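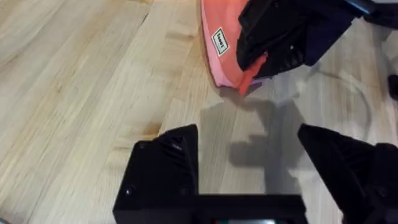
What am I really testing with the Galline rules this month?

Whether I can sit on my hands. The rules themselves are simple enough (buy the pullback, stop under the last low, sell half at the first target), and I've had them taped to the monitor since winter. What I want in this notebook is a record of the trades I took that the rules didn't ask for, and what those cost me.

May, 7:40 am. Paper account only, started it at 400 dollars so the numbers feel like my first real account did. Risking 2 percent a trade, so 8 dollars. Sounds silly written down! But 8 dollars is what I'd have risked back then if I'd had any sense, and I want to see how it feels to watch a stop get hit for the price of a sandwich.

Watchlist is Dasasby, Skoten and Kowalchuk. Dasasby has been drifting up nicely and I like it best. Skoten is jumpy at the open, so I'm leaving it alone for the first half hour. Kowalchuk barely trades before lunch and the spread eats you alive — limit orders only on that one, please, whoever borrows this setup next.

10:15. Took Dasasby on the pullback. Clean entry, stop where it belongs. Then I moved the stop down when price got close, because of course I did. It got hit anyway and I lost 10 dollars instead of 8. Rule break number one, wrote it in the margin in red.

11:50. Skoten set up the way the sheet says it should. Sold half at the first target, and the rest came out at the entry price when it turned around. Small win. The spreadsheet logged the half exit as a full one, so the average in column F is wrong again. I fixed that row by hand but the formula still needs looking at.

3:30 pm. Nothing on Kowalchuk. Had an order sitting there all afternoon and canceled it.

Plan is 50 trades before I change a single setting, and I mean it this time (last round I was fiddling with the targets by the second week, and the whole batch was useless for comparing). Still to do: fix column F, print a fresh rules sheet, and ask if anyone else is running Galline with a wider stop on Skoten.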